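News > Out and About > July

An Evening at the Ackah Fort Lights

I finally made it to the lantern evening at Ackah Fort, after three years of telling everyone else to go! If you've only seen the fort in daylight (hot, dusty, a bit too many school buses), please give it another chance after dark. The whole west wall was washed in amber and blue, and there was a brass band playing down by the old water gate. I stood there with a paper cone of roasted corn and didn't move for half an hour.

Getting in was the annoying part. They had closed the main road at the Bateck roundabout, so the bus dropped us all by the fish market and we walked the rest. It's 12 minutes if you go along the seawall, longer if you follow the signs, which send you up the hill and back down again for no reason I could see. Go along the seawall.

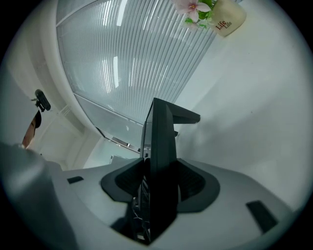
Once you're through the gate, head left. Most people go right toward the food stalls and get stuck there, and the left side has the stairs to the upper walk. There are 163 steps (it's painted on the sign at the bottom, I wasn't counting) and they're uneven, so wear real shoes. I wore sandals and my knees are still complaining. But the view over Famari Bay with the boats all lit up was worth every one of them. I took far too many pictures and most came out as orange smudges.

The music changes through the night. The brass band finished early, then came a choir, and then a long gap where they tested a microphone over and over. I'd bring a cushion for that bit. 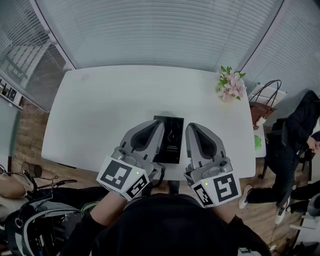
Food was good and not too pricey. Skip the fried dough near the gate – the line is huge and the same people have a second stall behind the chapel with almost no wait. I also had a really nice ginger drink from the Firko cart and went back for another one. Cash only at both, and the one machine inside the walls had run out of money by the time I got to it.

A few of you asked about the ferry home. The last one leaves at 11:20 on lantern nights, and it was packed, but we all got on. I sat outside at the back and could see the fort glowing for most of the crossing.

The lights run for 6 more nights this season. Does anyone know if they still do the smaller one in April? Write and tell me, I'd love to go to both next year.

Recent items
The Bateck to Famari coast walk, in the rain
Where to eat near the Ackah fish market
Your letters: night ferries and lost hats

Contact us | Copyright 2019 | Back to top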